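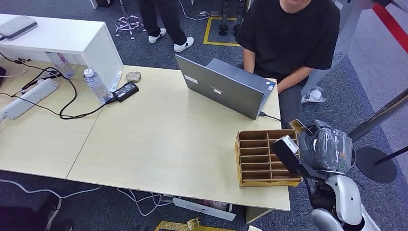
Work table during compartment placement, gripper holding a block at the right of the organizer.

Ticket 2999: Second hand set for Csonka station, budget request
Opened: September 2018
Owner: Margit Csizmadia
Status: Pending quote

Request
The Csonka plan has one hand set and no spare. If a finger joint goes out of service, placement work stops until a part arrives. Requesting approval for one complete spare set in the current cycle, or a written decision to defer to January.

Options checked
Hiser: complete set, lead time 82 days. Finger modules not sold separately.
Jolow: complete set or single finger modules, lead time not confirmed. Wrist adapter is extra and is missing from their first quote.
Stirkeo: refurbished only. No warranty on the wrist joint. Dropped.

Update 1
Asked Jolow for pivot screws and washers as a separate line. Their parts list has one kit for all fingers, minimum order three kits. Accepted for planning purposes. Cost is small next to the hand itself.
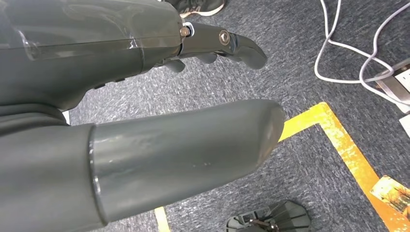
Floor space has to be settled before the order, as a second station needs its own marked area. The current layout was drawn for one machine and leaves no allowance for a parts cart. Yellow tape on the carpet is scuffed and uneven along the edges, so I added a roll of heavier floor tape to the consumables line. White cables also loop across the carpet on that side; cable covers are now on the same line. Limit for consumables is 200 and both items fit.

Update 2
Purchasing asked whether the spare could be shared with the second station. It can, but then it is no longer a spare — the request stays at one complete set. Station two gets its own line next cycle.

Open items
Jolow to reissue quote with wrist adapter included.
Hiser to confirm whether the lead time starts at order or at payment.
Purchasing to confirm cost center for tape and cable covers.

Next action: Csizmadia, on receipt of the Jolow quote.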